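4.2 Handling before choosing

What pleased us most at the Skoswood shop was how much people wanted to touch things! Small mirrors had seemed a dull choice of goods when we planned the Javemar study, yet shoppers picked them up, turned them over and felt along the handles before they so much as glanced at a label. Of the 40 visits we logged, 17 included a mirror being held for longer than the label was read, and in four of these the shopper went back to a mirror already put down. Decorated handles drew the longest holds (Figure 2), a lovely match with our earlier notes on hairbrushes.
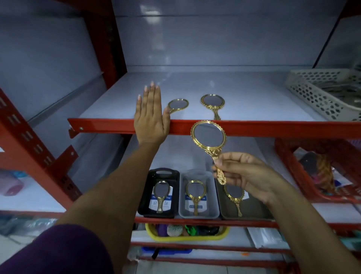
Figure 2. Gold hand mirror with an embossed handle, held just below the front beam of the upper shelf; further mirrors with label cards on the shelf beneath.

Plain rims were handled too, though more briefly, and we return to them in Section 4.3.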